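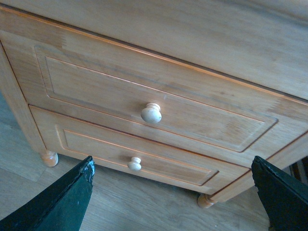 Thema zuletzt geändert: Dezember 2019

Forum > Wohnen und Schlafen > Schlafzimmer
Thema: Besser schlafen durch Holz? Zirbe, "metallfrei" und der ganze Rest

dielenknarzer schrieb:
Wir richten gerade das Schlafzimmer neu ein und ich bin am Wochenende in einem Bettenstudio gelandet. Eigentlich wollte ich nur einen Lattenrost. Herausgekommen bin ich mit einem Angebot über 1719 Euro für ein Bettgestell der Serie Mernville, ohne Matratze, ohne Rost, dafür mit einem vierseitigen Faltblatt, in dem steht, dass der Ruhepuls im Zirbenbett sinkt und man "bis zu einer Stunde Herzarbeit am Tag" einspart. Steckverbindungen ohne Metall, damit nichts "stört". Was genau da gestört wird, konnte mir der Verkäufer nicht sagen, er hat dann von Erdstrahlen angefangen und ist wieder zurückgerudert, als ich geguckt habe.

Meine Frage an alle, die so etwas zu Hause haben: Merkt ihr etwas? Und zwar so, dass ihr es auch merken würdet, wenn ihr nicht vorher das Faltblatt gelesen hättet? Gegen Holzmöbel habe ich nichts, wir haben fast nur welche. Mir geht es um das Heilversprechen.

moosbett71 schrieb:
Ich schlafe seit Januar in einem Zirbenbett und möchte nicht mehr tauschen. Der Geruch ist in den ersten Wochen sehr stark, danach nimmt man ihn nur noch wahr, wenn man länger weg war. Ich bin vorher nachts um drei aufgewacht, das ist deutlich seltener geworden. Ob das am Puls liegt, weiß ich nicht, ich messe nichts.

querholz schrieb:
moosbett71, was hast du im Januar sonst noch geändert? Neue Matratze wahrscheinlich auch?

moosbett71 schrieb:
Ja, natürlich. In ein neues Bett legt man keine alte Matratze. Und wir haben den Raum gestrichen.

querholz schrieb:
Na dann. Neue Matratze, frische Wand, Vorfreude, und am Ende war es das Öl im Holz. Diese Rechnung sehe ich in jedem zweiten Thread hier.

Zu der Herzarbeit: Die Zahl wird seit Jahren von einem Händler zum nächsten weitergereicht, und je weiter sie wandert, desto weniger steht dabei, wie viele Leute da wie lange in welchem Bett gelegen haben. Ich habe drei Shops angeschrieben und um die Quelle gebeten. Einer hat nicht geantwortet, einer hat mir dasselbe Faltblatt als PDF geschickt, und Nikum verwies auf die "jahrhundertealte Erfahrung der Bergbauern". Die Bergbauern haben genommen, was vor der Tür wuchs.

fensterkipp schrieb:
Ich finde das ein bisschen billig. Dass Gerüche beruhigen können, wird ja wohl keiner bestreiten, und Zirbe riecht nun mal. Bei Lavendel regt sich auch niemand auf.

querholz schrieb:
Lavendelsäckchen kosten vier Euro. Riechen darf ein Bett, wie es will, aber bei einem gemessenen Effekt aufs Herz will ich die Messung sehen.

dielenknarzer schrieb:
Genau da hänge ich auch. Im Faltblatt stand übrigens ganz klein, dass die Oberfläche "auf Wunsch versiegelt" wird. Wenn die Inhaltsstoffe aus dem Holz kommen sollen, was bringt mir dann ein Bett, auf dem Lack ist? Der Verkäufer meinte, das Holz atme trotzdem. Bei unserem alten Nachttisch glänzt die Platte so, dass sich das Fenster drin spiegelt. Ob da drunter noch irgendwas atmet, würde mich wundern.
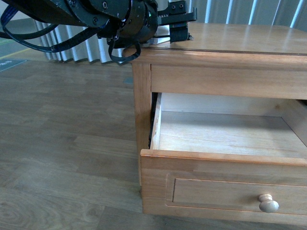
schafwolle_eva schrieb:
Holz atmet überhaupt nicht, das ist Werbesprache. Es nimmt Feuchtigkeit auf und gibt sie wieder ab, das ist alles, und mit Lack eben sehr viel langsamer. Wer das Raumklima verbessern will, soll morgens zehn Minuten beide Fenster aufreißen. Kostet nichts und wirkt bei jeder Holzart.

Ich hatte selber ein Kissen mit Zirbenflocken von Pranadis, Geschenk meiner Schwiegermutter. Nach einem halben Jahr roch es nach gar nichts mehr. Laut Beileger soll man dann Zirbenöl nachträufeln, natürlich aus demselben Haus. Spätestens da war für mich klar, womit man sein Geld verdient.

moosbett71 schrieb:
Ein Kissen ist aber kein Bett. Ich lasse mir meins nicht madig machen. Es ist gut verarbeitet, es knarrt nicht und ich schlafe gern darin. Ihr tut so, als wären alle, die so etwas kaufen, auf den Kopf gefallen.

schafwolle_eva schrieb:
Das habe ich nicht geschrieben. Gern drin schlafen ist ein prima Grund für ein Bett. Nur den Aufpreis für die Herzarbeit würde ich nicht zahlen.

nachtschicht27 schrieb:
Kurz aus der Praxis, ich arbeite im Wechseldienst und habe so ziemlich alles durch: Kissen, Öl, Salzlampe, Gewichtsdecke, einmal sogar den Onlinekurs von Hjaltadóttir, "Nordisch schlafen in vier Wochen". Der Kurs war das einzige, was ein wenig gebracht hat, und zwar die Stelle, an der es hieß: immer zur selben Zeit aufstehen und dunkel machen. Dafür hätte ich keinen Kurs gebraucht. Der Rest waren Videos von Fjorden mit Harfe.

Ein Verdunkelungsrollo hat bei mir mehr verändert als alles andere zusammen. Und Ohrstöpsel, sobald die Nachbarn vormittags saugen.

fensterkipp schrieb:
Bei Ohrstöpseln wäre ich auf Dauer vorsichtig, davon bekomme ich jedes Mal Ärger mit den Gehörgängen.

nachtschicht27 schrieb:
Die aus Wachs oder die aus Schaumstoff? Mit Wachs hatte ich nie etwas.

fensterkipp schrieb:
Schaumstoff. Wachs probiere ich mal.

dielenknarzer schrieb:
Zurück zum Metall bitte. Hat dazu jemand etwas Handfestes? Der Händler wollte mir allen Ernstes die Federkernmatratze ausreden, weil die Federn "wie Antennen" wirken. Die Matratze hat uns 900 Euro gekostet und ist keine zwei Jahre alt, die fliegt bestimmt nicht raus.

querholz schrieb:
Handfestes kann es dazu schlecht geben, weil die Behauptung jedes Mal anders lautet. Mal geht es um das Erdmagnetfeld, mal um Handymasten, mal um "Informationen", die das Metall speichert. Frag den Händler beim nächsten Mal, ob die Scharniere am Kleiderschrank auch raus müssen. Und die Heizung. Und die Bewehrung in der Decke, falls ihr im Neubau wohnt.

Verzapfte Betten können übrigens sehr schön sein, und wenn sie sauber gemacht sind, halten sie lange. Ordentliche Bettbeschläge halten allerdings auch, und man bekommt das Ding beim Umzug auseinander, ohne zu fluchen.

schafwolle_eva schrieb:
Da widerspreche ich — unser gestecktes Bett hat drei Umzüge mitgemacht und steht fester als das geschraubte davor. Bei dem haben sich die Löcher ausgeleiert. Für die Holzverbindung kann man schon Geld ausgeben. Bloß eben aus Gründen, die ein Tischler nennen würde.

querholz schrieb:
Kommt auf die Schraube an. Aber gut, geschenkt.

moosbett71 schrieb:
Was mich an der Diskussion stört: Ihr zerlegt jedes Holzbrett und habt wahrscheinlich alle das Telefon neben dem Kopf liegen. Das Licht und das Brummen nachts sind bestimmt schlimmer als eine Schraube.

dielenknarzer schrieb:
Erwischt, zumindest halb. Ein Kabel liegt bei uns auch oben. Ich glaube allerdings, dass mich das Lesen bis halb eins wach hält und kein Feld. Das habe ich eine Weile abgestellt und bin tatsächlich früher eingeschlafen. Dann kam der nächste dicke Roman, auf Papier, und es war wieder halb eins. 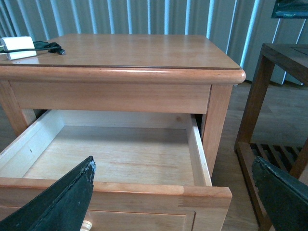
Nachttisch mit aufgezogener oberer Schublade, links auf der Platte das weiße Netzteil.

querholz schrieb:
Also war es der Roman. Auch schon wieder eine Störgröße weniger, die man mit Zirbe bekämpfen könnte.

fensterkipp schrieb:
Was machst du denn jetzt mit dem Angebot? Bis wann gilt das?

dielenknarzer schrieb:
Angeblich nur noch bis zum Monatsende, danach sei die Serie "nicht mehr zu diesem Preis darstellbar". Denselben Satz hatte ich letztes Jahr beim Küchenkauf, und die Küche war im Januar billiger.

Ich werde mir bei einem Tischler im Ort ein Angebot für ein schlichtes Gestell holen, geölt, Holzart nach Geldbeutel. Den Lattenrost brauche ich immer noch. Falls jemand einen kennt, bei dem die Leisten nicht nach drei Jahren aus den Kappen springen, gern her damit.

nachtschicht27 schrieb:
Kappen aus Kautschuk nehmen und keine aus Hartplastik, die werden spröde. Und schau, ob man sie einzeln nachkaufen kann.

moosbett71 schrieb:
Bei meinem war der Rost dabei, ebenfalls Zirbe, ganz ohne Kappen. Nur so als Hinweis. Ja, ich weiß.

schafwolle_eva schrieb:
Starrer Rost unter Federkern geht gut, da brauchst du gar keine federnden Leisten. Miss vorher die Auflage im Gestell aus, bei unserem fehlte auf einer Seite ein Zentimeter, und wir durften unterfüttern.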